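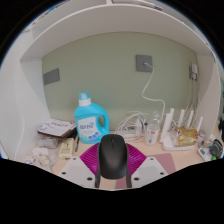 Pinza de mano ante el hueco del escritorio, con la botella azul al fondo y el rúter a la derecha.

Demostraciones con pinza de mano en un escritorio con cables: ¿manual o teleoperado?

Foro de ayuda – Aprendizaje por demostración – Recogida de datos

Jamila Bhuiyan

Estimados miembros de la comunidad:

Me dirijo a ustedes para solicitar orientación acerca de una tarea de ordenación de escritorio que nuestro grupo de Clumamville está preparando. El espacio de trabajo es un hueco integrado en un mueble blanco, con paneles a ambos lados y una balda curva por encima. La tarea consiste en tomar la botella azul grande por el asa y trasladarla al lado izquierdo, sin arrastrar los cables blancos que se acumulan junto a la regleta ni desplazar el rúter. En una segunda fase se deberá recoger también el bolígrafo que se encuentra en la parte delantera.

Hasta el momento hemos grabado las demostraciones con la pinza de mano, siguiendo el procedimiento de Ulelness. La política entrenada con esos datos alcanza el asa con regularidad, pero presenta dos deficiencias. En primer lugar, cierra los dedos antes de tiempo cuando la botella está algo girada. En segundo lugar, al retirarse hacia la derecha describe una trayectoria amplia que invade la zona de los cables.

Disponemos asimismo de un brazo Hotico con mando a distancia, que podríamos reservar durante el mes de julio. Agradecería que se me indicara lo siguiente: si conviene repetir toda la recogida por teleoperación, si es admisible mezclar ambos tipos de demostración en un mismo conjunto y si debería retirarse el desorden del escritorio durante las primeras grabaciones.

Agradezco de antemano su atención.

Aqeel Yousafzai

Estimada Jamila:

A la vista de lo expuesto, no recomendaría repetir la recogida completa. Los dos fallos que describe suelen proceder de la forma de demostrar y pueden corregirse con la misma pinza.

Respecto al cierre prematuro, es frecuente que la persona que sostiene la pinza anticipe el gesto: la mano sabe que va a agarrar y comienza a cerrar mientras todavía avanza. El modelo aprende esa superposición. Procede detener la mano cuando los dedos estén a ambos lados del asa, mantener la posición hasta 2 segundos y solo entonces cerrar. La pausa podrá acortarse en grabaciones posteriores, una vez que el agarre sea estable. Conviene además variar la orientación de la botella entre una toma y la siguiente, de manera deliberada y anotándolo en el registro. Si el asa queda siempre a la derecha, el modelo no tendrá motivo alguno para atender a ella.

En cuanto a la retirada, sospecho que la demostración contiene un movimiento cómodo para el hombro humano y poco adecuado para el brazo. Con la pinza en la mano resulta natural abrir el codo hacia fuera. Le sugiero que eleve la botella lo justo para liberarla de los objetos bajos, la desplace hacia la izquierda y retire después la pinza hacia usted en línea recta. Compruebe antes que el brazo puede efectuar ese recorrido bajo la balda; un gesto sencillo para la muñeca puede ser inalcanzable para el robot, y la pinza de mano no se lo advertirá.

Es precisamente en ese punto donde la teleoperación resulta útil. Yo grabaría con el mando una serie corta, de 8 demostraciones, destinada a verificar el alcance y las holguras con los paneles laterales. Puede incorporarla al conjunto siempre que los instantes de cierre se registren con el mismo criterio y que las cámaras ocupen una posición equivalente respecto de los dedos. En caso contrario, utilícela únicamente como evaluación.

No retiraría el desorden. Sí fijaría los cables al principio – una brida en la regleta es suficiente – y los dejaría libres más adelante. Un cable que cambia de sitio a mitad de la toma obliga a descartarla.

El bolígrafo debería tratarse como tarea separada, con su propia etiqueta. Es un objeto fino apoyado sobre una superficie clara y exige una aproximación distinta. Mezclarlo desde el inicio dificultaría saber qué está fallando.

Schumacher_soporte

Por mi parte, utilizaría la teleoperación para todo. Los datos salen directamente del robot y se evitan conversiones. Es más lento, pero se gana en tranquilidad. Revise también la correa de la pinza: a nosotros se nos aflojaba y las tomas salían con vibración.

Jamila Bhuiyan

Agradezco ambas respuestas. Hemos adoptado la pausa antes del cierre y la retirada en línea recta, y el agarre ha mejorado de forma apreciable con la botella girada. La serie por mando a distancia queda pendiente de la reserva del brazo. La correa estaba bien ajustada, si bien incluiremos su revisión en la hoja previa a cada sesión.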